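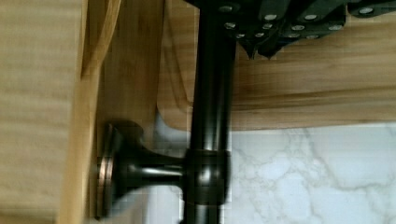 Zakdale community kitchen: progress report
June 19, 2025
From: Karine Girard
To: Ivars Vasiliauskas, Trurnport Neighbourhood Fund

Hello Ivars,

You asked for something short and readable this time, so I've left the spreadsheet to Algirdas and will just tell you where we've got to. The kitchen is nearly there. Last time I wrote, half the cupboards had no doors and I was making tea on the floor, so "nearly there" feels pretty good from where I'm sitting!

Cupboards and handles

All the woodwork is in. We went for the light honey-coloured wood in the end, after a long back and forth with Kadri, who wanted everything painted. I'm glad we held out, as the grain looks lovely next to the marble and it makes the whole place feel less like a canteen. The dark bronze bars went on last of all. They stand well clear of the wood on little round bases, so there's room to get your whole hand behind them, even with an oven glove on. That was the one thing our older members asked for again and again at the planning evening, and I've had several people tell me how easy they are to get hold of.

The bars did cost more than the plain knobs in our first budget (the extra came to 150, and Algirdas has moved it across from the paint line, which we hardly touched). I hope that's all right with you. If it needs a proper form, send me one and I'll fill it in.

Two of the bars were a bit loose after the first week. Zane went round with a screwdriver and they've been fine ever since, but I've asked the Kuusk fitters to have a look when they come back for the skirting.

Worktops

The white marble pattern with grey veins got the most votes, and I'll admit I voted for something else. I've come round to it. It's bright, it wipes down quickly and it goes surprisingly well with the green mosaic tiles behind, which I was worried about right up until the grout was dry. Beetroot is our big test. The soup group had a go at that in their second session and we got every bit of it off with warm water and a cloth.

Equipment

We've spent most of the small appliance money now. The toaster oven has been the star so far – it's big enough for a tray of scones and it doesn't cost us the earth to run, so people use it for nearly everything. We also have a two-slot toaster, which is plenty for a class but hopeless for the breakfast club, and I'd like to talk to you about a bigger one when we meet.

The large wooden chopping board was a bit of a treat. It has a groove cut all the way round to catch the juice, and it takes up a good piece of the worktop, so we've had to be firm about what else is allowed to live there. Which brings me to the thing I'm least proud of: the counter gets cluttered. Everyone has a favourite jar or bottle and they all end up in a line against the tiles. By the end of a busy session you can hardly find a place to put your cup down. 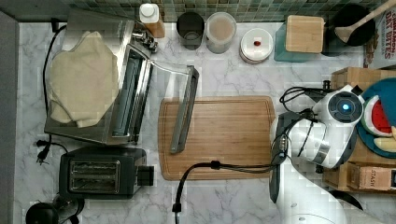 Storage and tidying

So we're having a proper sort-out. Kadri is drawing up a plan of what goes in which cupboard, and anything with a plug will get its own shelf with the lead wound up and tied. Cloths will go on hooks (I'm as bad as anyone for dropping one on the nearest appliance and walking off). The jars and tubs will be labelled and moved to the cupboard by the window. I'd like the back of the worktop clear before the summer classes, apart from the few things that really do get used every day.

We might need a few pull-out baskets for the deep cupboards. Jumow have quoted for 4 and the price looks fair to me, though I haven't said yes yet.

Who's been using it

Since the soft opening, 56 people have signed up for a session. The soup group is full, the bread class has a waiting list, and the Tuesday lunch has settled into a nice steady crowd who stay on and chat long after the washing-up is done. The evening slot is quieter than I hoped. Zane thinks we pitched it too early for people coming from work, so we're moving it back by an hour.

Money and what's left

We have about 2,000 still to spend. Most of that is spoken for by the skirting, the second extractor and the baskets if we go ahead with them. Algirdas will send you the full figures separately, with the receipts.

The official opening is planned for August and we'd love you to come. There will be scones. Could you let me know which weeks you're away, so that I can book the hall next door for the overflow?

All the best,
Karine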